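30th December, late afternoon, round table rig
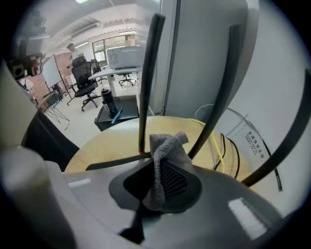
The question for today was whether the drift filter from Bramik (our name for the pose tracking fork, version 2) holds up when the operator stands still and the hand does all the work. Last week's answer was "mostly," a word I've promised to keep out of the results section. The trouble is that the tracker wants corners and texture far away, and our own hardware keeps standing in front of them. From the wrist view you get the housing across the bottom, three long black fingers sticking up through the middle, and whatever the room cares to offer in the gaps: office chairs, the wheeled whiteboard, brick wall, window at the back. The white panel at upper right gives the tracker nothing at all. A plain bright wall is a feature desert, and ours takes up most of a quarter of the view.

**What I ran**

Two mask settings, same motion script, same start pose on the table.

- Mask A: housing only. Fingers left in.
- Mask B: housing and fingers, fingers dilated by 40 pixels.

Feature cap at 2000 for both. Seed 3112 for both, for no better reason than that it was already in the config and I've stopped asking who put it there.

Script is the usual one: reach, close, lift, twist, put down, back to start. Error is the gap between the tracked start and the tracked end, which should be zero because the end stop says so. The end stop is a block of scrap screwed to a board. It is the most trusted instrument in the building.

**What came out**

Mask A does what we feared. On a close, the fingers move and the tracker decides the room is moving the other way. It recovers on the lift, then does it again on the twist, with more confidence. The trajectory plot has a little hook at every grasp. Very pretty. I'd been calling those hooks "operator hesitation" in the February draft, so there's a paragraph to delete.

Mask B kills the hooks on the reach and close. On the twist it's worse than A in several runs, and I spent an hour being annoyed before looking at the feature plots. With the fingers dilated that much there's hardly anything left on the side of the view where the plain wall is, so everything hangs off the left half and the rotation gets sloppy. We fixed the liar by also gagging the witnesses.

Also: the highlights on the housing. Two pale rectangles on the curved gray surface. In both masks the housing is cut out, but the mask edge is hand drawn (by me, in a hurry) and where it falls short the tracker picks up the rim of a highlight and loves it. Highlights slide when the wrist turns. They're about the worst thing you could hand it. Redrew the edge with more margin and reran the twist under B. Better, still not good.

**Things I believe now**

1. The close problem is the fingers. Settled, as far as I care.
2. The twist problem is coverage. The mask just decides how much it hurts.
3. The Trollow number in our comparison table was made with an A-type mask. It needs redoing before anyone quotes it again, including us.

**Things I don't believe yet**

That a per-frame finger mask is worth the trouble. The Dumitrescu script can make one from the finger joint readings, in theory, but it wants calibration and the calibration wants an afternoon. Dilating by less would be the lazy test and should come first.

**Next**

- B again with less dilation, twist only.
- Put something with texture on the white panel. Printed noise, a poster, anything flat that stays put. Run A and B with and without.
- Same script in the Tulow room, where the walls are ugly and should therefore track beautifully.
- Fix the plot script so the axes are equal. The hooks looked twice as bad as they are for a whole morning.
- Rename the output folders. "final_B_real" is already a lie.

Logs are on the shared drive under today's entry. First run under A is junk, I started the script before the tracker had initialized. Left it in, marked as junk. Please don't average it.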